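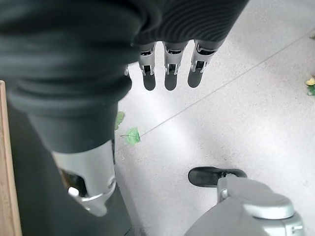
Vestergaard

Hiring lights from us: your questions answered

We get a lot of the same questions at the Gonport counter, and plenty more by email, so I've gathered up the ones that come round most often. If yours isn't among them, do ring or pop in. We're quite happy to talk about lamps for longer than you probably have time for!

Do I need an account to hire?

No, you can walk in with photo ID and a proof of address. First-time hirers pay a deposit of £80 for each light, and we refund it to the same card once everything has been checked back in. If you hire regularly it's worth opening an account, and then we can drop the deposit altogether.

Which light should I take for interviews?

For one person sitting in an ordinary room, most people are very well served by a single Grestolholm panel with the softbox on it, plus a reflector on the other side of the face. It's gentle on skin, it dims smoothly, and it doesn't hum, so your sound recordist will be pleased as well. Two people facing each other will want a second panel, or one hung higher up with a bit of diffusion if the ceiling allows.

How long do the batteries last?

At full brightness you can expect roughly 60 minutes from a pair. Turn it down to half and you'll get a good deal longer, though cold weather does take its toll. Every panel goes out with two pairs, a charger and a mains lead. If you can plug in, please do – it's one thing fewer to think about on the day.

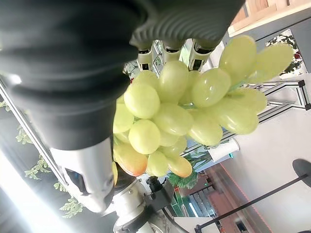 Can I collect from Fornholm instead?

Yes, with a little notice. Everything is kept and tested at Gonport, and our van goes over to Fornholm in the afternoon, so book before noon and your kit will be there from 4 pm. Stands and sandbags are heavier than people expect (bring a friend, or a trolley).

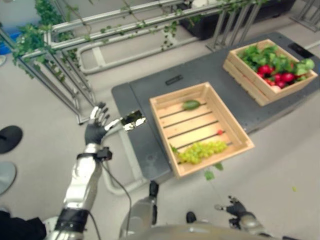
Vestergaard

What if I need to cancel or move my dates?

Life happens, and shoots move about more than most things. Give us 14 days and you'll have all your money back. With less warning than that, we'll keep the payment as credit and put it towards another hire. August is our busiest month by a long way, so if you're moving into it, ask early.

What happens if something gets broken?

Please tell us, and please don't try to mend it yourself. Scuffs and tired gaffer marks are part of the job and we never charge for those. A cracked diffuser or a bent yoke is charged at the cost of the part,
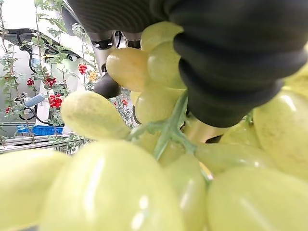

and we'll always show you the invoice if you'd like to see it. For anything more serious your own insurance will need to step in, so have a look at your policy before you collect. The serial numbers are on the hire sheet, and your insurer will probably ask for them.

Do you hire to students?

We do, and gladly. Bring your student card along with a letter from your course, and ask for the student rate when you book – it isn't shown on the website yet, but the counter will know all about it. Panels, stands and reflectors are all included. The big mains fresnels aren't, unless a tutor signs for them.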